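Household Textiles, session 5: folding denim on the bed

Okay, so last time we did towels, and towels forgive everything. Denim doesn't! A few of you asked Veronica Bucur why we work on a bed when there are perfectly good tables, and my answer is that most people fold at home on a bed, soft and lumpy as it is, so we may as well get good at it.

Before you fold anything, look at the trim. Denim is stiff and lace isn't, so the two want to go different ways – lay the lace flat with your palm first, then bring the heavier cloth over it.

Denim with lace trim, on strawberry-print bedding:
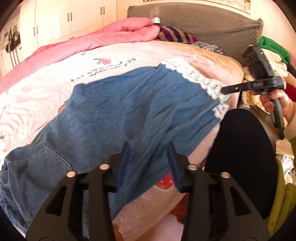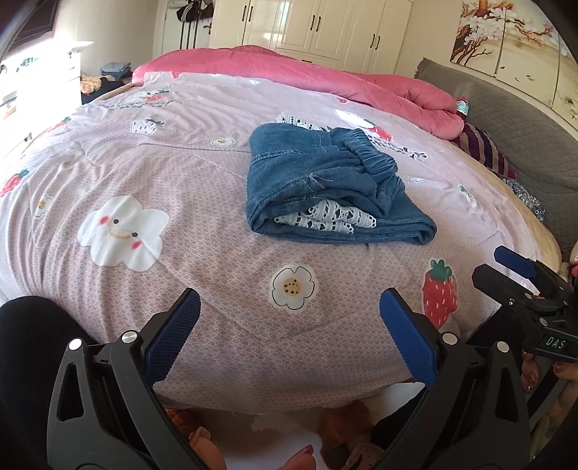

Elastic waistbands are the other headache. They pull themselves back into gathers the second you let go, so I start folding from the waist and let the weight of the legs hold it down (Mirta Daza does it the other way around and we've argued over it since November). Frayed threads get tucked in, please, not pulled.

For next time, read the Munteanu chapter up to page 53 and bring one garment with trim you'd hate to ruin. Shorts are fine, skirts are better. If yours has beads on it, talk to me first.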